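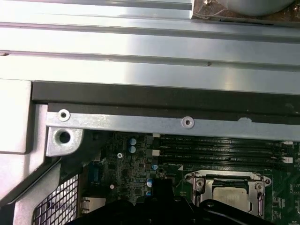

Vol. 9, No. 4, page 14

Home Back Issues Jobs Classes Contact

Bench Cabinetmaker, Full Time, Muludine Cabinet & Millwork

We have a bench open and we'd love to fill it with somebody who gets excited about a drawer that closes right. Muludine builds kitchens, built-ins, mudroom lockers and the odd staircase for homes within an easy drive of the shop. The work changes constantly. Last month it was a white oak library wall with a rolling ladder, and at the moment it's a painted kitchen with 52 doors and a pantry that has to wrap around a chimney nobody built square.

You would be taking jobs from cut list to final sanding, mostly on your own, with help whenever something is too big or too awkward for one pair of hands. That means reading shop drawings (and speaking up when a drawing is wrong), milling solid stock, breaking down sheet goods, edge banding, building boxes, making and fitting face frames, and hanging inset doors and drawers. We do a lot of inset. If you enjoy chasing an even gap all the way around a door, you'll be very happy here!

The machine room has a sliding table saw, a wide belt sander, two shapers that stay set up for our usual door profiles, and an older planer we call Kerko after the name painted on its side by whoever owned it first. It is loud and it is wonderful. The bench room is separate, with its own dust collection and north windows. Finishing happens in a booth at the far end, and you're welcome to learn spraying if that interests you, though it isn't part of this job.
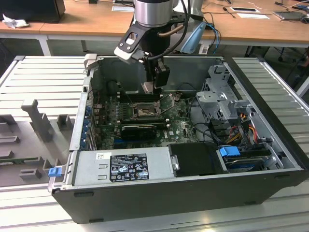 Box assembly is where most of your first weeks will go. We build frameless and face frame, about evenly split, and we expect a new person to get comfortable with both before moving on to doors. You'll prefinish interiors, dowel and clamp the boxes, check them for square, and fit slides and hinge plates before the backs go on. We like to fit hardware lying down, the way that computer tower is on its side with the panel off, so you can come at everything from above with good light and no crouching. It's much easier on the knees, and the screws go in straighter. After that the boxes get stood up, leveled on the test platform, and run as a set with their drawers in.

We're looking for three years or more in a cabinet shop, or the equivalent in furniture making. You should be safe and calm around a shaper, able to work to a thirty-second without fuss, and okay lifting a full sheet with a partner. A driver's license is useful for install days, which come up a couple of times a month. Knowing our drawing software, Ryu, would be a nice extra, but we'll teach you.

Pay depends on experience and we'll talk real numbers in the first phone call. There's health coverage, paid holidays, a $600 yearly tool allowance, and $200 toward work boots. Hours are seven to three-thirty, Monday to Friday. You can use the shop for your own projects after hours once you've been checked out on the machines, and offcuts are free. Take the walnut before somebody else does.

We also have one learner's spot starting in September, for a person with little or no shop time who wants to get going in the trade. It's paid from the first day. Sustex Lumber, down the road, is letting our learner spend a week in their yard grading boards, and we think that's a terrific way to start.

To apply for either one, send a short letter and photos of two or three things you've built to the shop office, or drop them off in person. Phone pictures are fine. Tell us what you would do differently on one of them.

Posted Sunday, April 17, 2022. Open until filled.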